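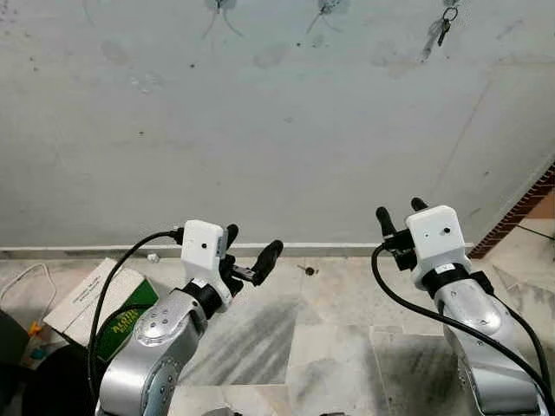

Tuesday. Up at six because the bees won't wait for me to feel like it. Cold start, mist on the lower field until nine. I had my tea standing up and went out to look at the two hives by the hedge before work.

The Fesen hive is strong. Bees flying by half past nine, bringing in yellow pollen, willow I should think. The other one, the one I bought from the Kimaro sale, is quiet. I hefted it from behind and it was light, so I put a block of fondant over the crown board and left it alone. It's too early in March to have the lid off for long.

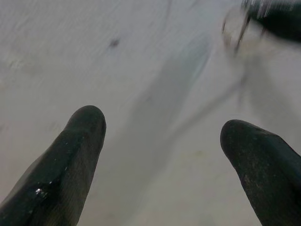
Posted by Mwangi Mabula in Diary

Went down to Drernamby after lunch for frames. The shop has put its prices up again and moved everything, so the foundation is now at the back with the dog food. I bought a box of brood frames, 26 pounds, and a new hive tool to replace the one I lost in the long grass last summer. They had no smoker cartridges. I'll go on using old sacking and dried grass.

The man behind the counter said he lost four colonies over the winter. Damp, he thought, more than cold. I told him I'd tipped mine forward slightly on their stands so the water runs out of the entrance, and he said he'd always meant to do that.

On the way back I called at the allotments to see whether the new plot holder minds bees. She doesn't, but she wants them facing away from her shed. That suits me. The ground there is level and there is a row of currants which will be in flower before much else.

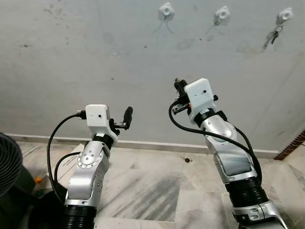 Page last changed: Tuesday, 9.40 pm

Spent the evening at the kitchen table making up frames. It is slow work and my thumbs are sore from the pins. I did the first few with the wedge in the wrong way round and had to pull them apart again. The radio was on, a long programme about canals.

Did the accounts as well. Last year I sold 743 pounds' worth of honey and spent more than 500 on sugar, jars and the second-hand extractor, so I'm a little ahead if I don't count petrol. I want to order 200 jars this time, the plain round ones. The hexagonal ones look nice but you can't get a spoon into the corners and people complain.

Also need to write to the Sorkance association about the spring meeting. They have changed the hall and I don't know if there is parking.

Tomorrow, if it gets warm enough, I'll look at the quiet hive from the front and see if they are carrying anything in. If there's no pollen by the weekend I shall have to think about whether there is a queen in there. Rain forecast from the west. Left the wheelbarrow out.

Recent entries
Fondant and a frozen tap
Mending the stand by the hedge
Sorkance winter talk: wax moth
A mouse in the spare boxes
Last jars of the ivy honey

Contact Mwangi | © Mwangi Mabula | Back to top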